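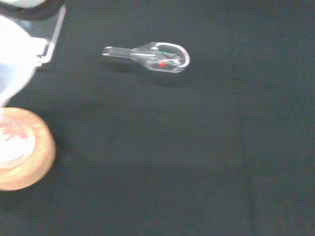

Protokoll der Arbeitssitzung Mehrweg und Abfalltrennung, Kantine Istside

Datum: 10. November 2025
Ort: Besprechungsraum 5, Standort Istside
Leitung: Samira Masri
Protokoll: Zlatko Dimitrov
Verteiler: Küche, Einkauf, Gebäudetechnik, Ausgabe Süd

TOP 1 Protokoll der letzten Sitzung

Das Protokoll wird mit einer Korrektur genehmigt. Unter TOP 4 muss es »Spülmaschine Ausgabe Süd« heißen, nicht »Ausgabe Nord«. Die korrigierte Fassung liegt im Laufwerk unter Kantine/Protokolle.

TOP 2 Besteck an der Ausgabe Süd

Der Einkauf berichtet über den Restbestand an Einwegbesteck. Im Lager befinden sich laut Inventur noch 672 Löffel aus klarem Kunststoff sowie 297 Gabeln. Messer sind nicht mehr vorhanden. Nachbestellungen wurden nach dem Beschluss vom April nicht ausgelöst.

Die Küche weist darauf hin, dass Dessertbecher und Suppe zum Mitnehmen weiterhin mit Einweglöffeln ausgegeben werden. Edelstahllöffel in passender Größe fehlen an der Ausgabe Süd. Der Vorschlag, Löffel aus dem Bestand der Hauptausgabe umzulagern, wird verworfen, da dort mittags bereits Engpässe auftreten.

Beschluss: Der Restbestand wird aufgebraucht. Der Einkauf beschafft 602 Dessertlöffel aus Edelstahl über den Rahmenvertrag mit Plamus. Lieferung in einer Charge, Anlieferung über Tor 2.
Zuständig: Einkauf

TOP 3 Rückgabe der Mehrwegbehälter

Das Pfandsystem Zoubi läuft an beiden Ausgaben. Die Rückgabe am Automaten im Erdgeschoss ist stabil, die Rückgabe am Wagen im zweiten Obergeschoss nicht. Dort werden Behälter ohne Deckel eingestellt, das Pfand wird trotzdem vollständig gutgeschrieben. Die Software unterscheidet bisher nicht zwischen Behälter und Deckel.

S. Masri hat den Anbieter angefragt. Eine getrennte Erfassung ist möglich, setzt aber einen zweiten Code auf dem Deckel voraus. Die Kosten für die Nachetikettierung liegen noch nicht vor.

Die Gebäudetechnik bittet darum, den Wagen nicht vor der Brandschutztür abzustellen. Bei der letzten Begehung stand er im Schwenkbereich. Die Stellfläche wird am Boden markiert.
Zuständig: Gebäudetechnik (Markierung), S. Masri (Angebot Etiketten)

TOP 4 Fehlwürfe in der Wertstofffraktion

Der Entsorger Cerberg hat zwei Behälter als verunreinigt zurückgemeldet. Beanstandet wurden Speisereste und beschichtete Papierbecher. Die Zuschläge werden der Kostenstelle Kantine belastet.

Diskutiert wird die Beschriftung der Trennstation. Die vorhandenen Schilder nennen Materialien, die Gäste orientieren sich nach Einschätzung der Ausgabe jedoch an Gegenständen. Die neue Beschriftung soll deshalb Becher, Besteck, Serviette und Deckel einzeln aufführen, Schriftgröße lesbar aus 1,5 m Abstand. Auf Englisch wird zusätzlich beschriftet, weitere Sprachen werden zurückgestellt.

Offen bleibt, ob Einwegbesteck bis zum Abverkauf in die Wertstofffraktion oder in den Restmüll gegeben wird. Cerberg nimmt Kleinteile an, die Sortierquote ist nach Auskunft des Disponenten gering. Z. Dimitrov holt eine schriftliche Aussage ein. Bis dahin gilt die bisherige Regelung (Wertstoffe).
Zuständig: Z. Dimitrov

TOP 5 Spülkapazität

Mit der Umstellung nach TOP 2 erhöht sich die Zahl der Besteckkörbe je Mittagsschicht. Die Küche hält die Haubenspülmaschine für ausreichend, sofern das Vorspülen nicht parallel zur Topfspüle erfolgt. Die Dosierung des Klarspülers wurde nachgestellt, Beläge sind seither nicht mehr gemeldet worden. Ein Probebetrieb findet nach Eingang der Löffel statt.

Der Antrag der Ausgabe Süd auf einen zweiten Korbwagen wird zurückgestellt, bis Ergebnisse aus dem Probebetrieb vorliegen.

TOP 6 Verschiedenes

Die Tablettablage an der Hauptausgabe ist lose. Meldung an die Gebäudetechnik ist erfolgt, die Ticketnummer wird nachgereicht.

Der Aushang zu Allergenen ist an der Ausgabe Süd veraltet und wird durch die Küche ersetzt.

Nächste Sitzung: nach Eingang der Lieferung gemäß TOP 2, Einladung durch S. Masri.

Für das Protokoll: Z. Dimitrov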